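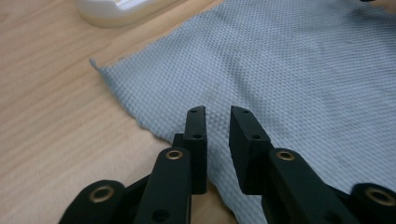

Wash the towel, keep the towel

Share (20) | Comments (2) | Print this page | E-mail to a friend

My kitchen drawer won't close. It hasn't closed since October. The reason is paper napkins, a big stack of them, left over from a party, and under them the cloth ones I never use because they are "for company." Company got the paper ones. Think about that for a second.

So. Cloth. I want to argue for cloth, ordinary cloth, the kind you wipe and fold and wash and wipe with again, and I want to do it fast because the dryer is going to buzz and then I have to go.

We stopped using it. Most of us anyway. Houses I visit, there's a roll of paper towels on the counter and another roll under the sink and then a whole plastic-wrapped brick of them out in the garage, next to the paint. One spill, three sheets. Wet hands, two sheets. A kid with jelly on one finger -- a sheet, sometimes a sheet for each finger. And then the trash is full and somebody has to take it out, and what's in there is mostly paper with a little bit of water on it.

I did this too. Twenty years of it, no thought at all. I'm not coming at this from some mountaintop with a basket of linen over my arm.

What changed was a move. We came to Mistcombe with a truck that was too small and the paper towels didn't make the cut. First night, no store open that we could find, and somebody knocked a full glass of milk across the floor. I used a pillowcase. It worked so much better than paper that I stood there a little annoyed. One pass. The milk was in the pillowcase, the floor was dry, the pillowcase went in the wash with everything else. We didn't buy a roll that week and then we didn't buy one the week after.

Now the objections, and I have heard them all, mostly from my own family.

Laundry. Yes, more laundry. How much more? A stack of kitchen cloths folded is about as thick as a bath towel and it goes in with the bath towels. I do not run a load for them. I have never run a load for them. If your machine is already going, and in a house with children it is always already going, the cloths ride along free. People talk about it like they'd be down at the river with a rock.

Germs. Okay. This one is fair. A damp rag that lives on the faucet for a week is a horrible thing and I grew up with one, and I can still smell it. But the problem there is the week. Use it, hang it, and at night throw it in the hamper and take a clean one. That's the whole system. Raw chicken I'll give you. I keep some paper for raw chicken and for whatever the cat does. I'm not a zealot.

Grease. Bacon on paper, I know, I know. Put it on a rack.

Looks. This is the one people don't say out loud. Cloths get stained. They go gray, they get a hole, the blue one turns a color that isn't any color. You have a guest over and there's a turmeric stain the shape of a lake and you want to hide it. I used to hide mine. There's a cafe in Darnen, up past the bus turnaround, where they put a folded napkin at every place and each one is different, all of them have been washed a thousand times, and some have stains that are never coming out. Nobody sends them back. You sit down and put it on your lap and it's soft, softer than anything you can buy new, and it stays on your lap because it weighs something. Paper ones slide off onto the floor and you spend the meal bending down.

I asked them where they get them. Estate sales, church sales, somebody's aunt. People drop off bags.

Money, then, since everybody always wants to get to money. I can't give you a nice chart. I know what I used to spend on rolls because it was on the same line of the grocery list every single week, and I know what I spend now, and the difference bought a decent pair of shoes last winter. Maybe that is small to you. It wasn't small to me. And the cloths themselves cost next to nothing if you don't fall for the fancy ones.

Please don't fall for the fancy ones. There's a whole business now in selling people the "unpaper" towel, with snaps, so that it rolls up on a tube and looks like a roll of paper towels. Snaps! I got a catalog from an outfit called Wieser and they wanted more for a set of six dishcloths than I paid for the toaster. Linen, beautiful, sure. You'd be afraid to touch it. That's just the company napkin problem all over again, you buy the good thing and then you protect it from its own job and go back to using the bad thing.

An old T-shirt makes four. A bath towel that's gone thin down the middle makes six or eight, and the edges are the best part. Flannel pajamas are wonderful. Sheets are okay for windows, not much good on a spill, they push the water around. Microfiber I don't like, it catches on my hands, but lots of people swear by it and it is your kitchen. Don't hem them. I hemmed the first batch and it took me an evening and a half and the unhemmed ones have held up the same. They fray a bit and then they stop.

The other thing and I'm less sure how to say this one. There's something about owning a thing long enough to know it. I have a dish towel that was in my grandmother's house, it has a calendar printed on it so faded you can only read the months in the middle, and I use it. On dishes. Every time it comes up in the pile. My sister thinks this is a crime and that it ought to be in a frame. But my grandmother didn't frame it, she dried plates with it, and when I dry plates with it I am doing something she did in pretty much the way she did it. You don't get that off a roll. I don't want to make too much of this. It's a towel. But I would be lying if I said it was only about the shoes.

And then the town. In Taltside, where I used to work, population 2,029 on the sign, the diner and the school cafeteria both went to paper everything in the same year, and the laundry that did their cloths closed the next spring. Two customers, that was all it took. It had been there longer than the bank. I had not used the place once myself so I have no right to be sad about it, and I'm sad about it. Somebody there told me they used to press 2,000 napkins a week. Try to get a tablecloth pressed in Taltside today. You'll be driving to Darnen.

I don't think anyone decided that, either. Nobody sat down and chose a town with no laundry. It was easier and it was a bit cheaper that month, the way it always is, and the cost turned up later in some other drawer.

So what am I asking for. Not much. Don't throw out the paper you've got, that would be silly, use it up. But when it's gone, wait a week before you buy more. Cut up one shirt. Put the pieces where the roll was, right where the roll was, thats important, since your hand is going to go there by itself no matter what your head has decided. Get a little bucket or a hook for the used ones so they have a place to be. And if you've got good napkins in a drawer somewhere, the wedding ones, the ones with the tissue still folded in them, take them out tonight. Put them next to whatever you're having. Soup, eggs, it doesn't matter. Let somebody wipe there mouth on them.

Mine are coming out from under the pile today, that's the deal I made with myself when I sat down to write this. The paper ones are going to the school, which is always asking.

Dryer just buzzed.

Print this page | E-mail to a friend | 2 comments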